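Spelling Returns to Bustorbridge

When the Bustorbridge public library reopened its east reading room in September, the first group to reserve it was a spelling circle. Adults who had last studied a word list in grade school now meet there for seven weeks at a time, working through 749 words selected by the program's director, Jaime Bragança.

The circle grew out of an evening literacy course in nearby Setness. Enrollment has since reached 86, and a second section is planned at the Bellis branch. Members study word origins, silent letters and the regional spellings found in old county records.

"People arrive embarrassed about one word," Bragança said. "They leave arguing about twenty."
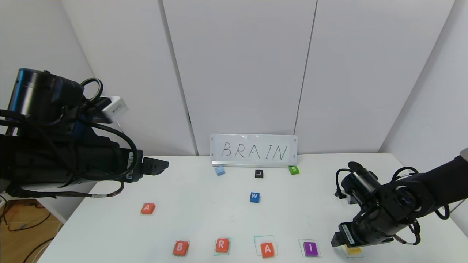 Letter blocks and a small whiteboard bearing the word "BRAIN."

The fall term closes with an open meeting at Ruletti Hall. Registration is handled at the library's front desk, and there is no fee for county residents.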